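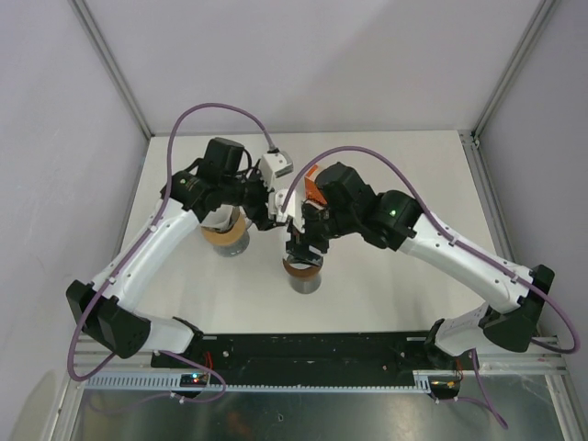 The Pamby Stop

Pamby had one fault, and it only showed itself when somebody important was in the building.

Mared Price had logged it 8 times. Both arms would go in over the table, get within a whisker of each other, and quit. No alarm, no error code. The little green lights stayed green, as if to say that everyone here was having a lovely morning.

"It's thinking," she told the man from Cherkaoui, who was paying for it.

"About what?"

"Lunch, I expect."

He wrote that down. Mared pressed resume. The right arm twitched, and she hit the red button so hard that her coffee went over the log sheet – entries one through seven, which she had been meaning to type up.

Govineo's manual, all 1,000 pages of it, called this a "courtesy hold." Each arm was waiting for the other to go first. She had seen the same thing in the doorways at Plornden, usually between two vice presidents.
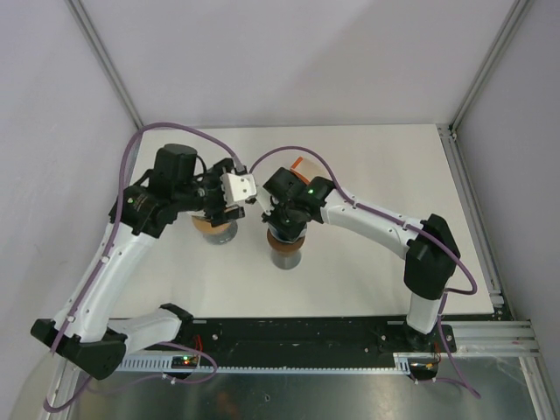
Entry 9

Cause: politeness. Action taken: told the left arm it outranks the right one. Ran the job 2 times without a stop. Visitor asked whether the right arm minded. Said I would put in a ticket.

Coffee still in the keyboard. Separate ticket.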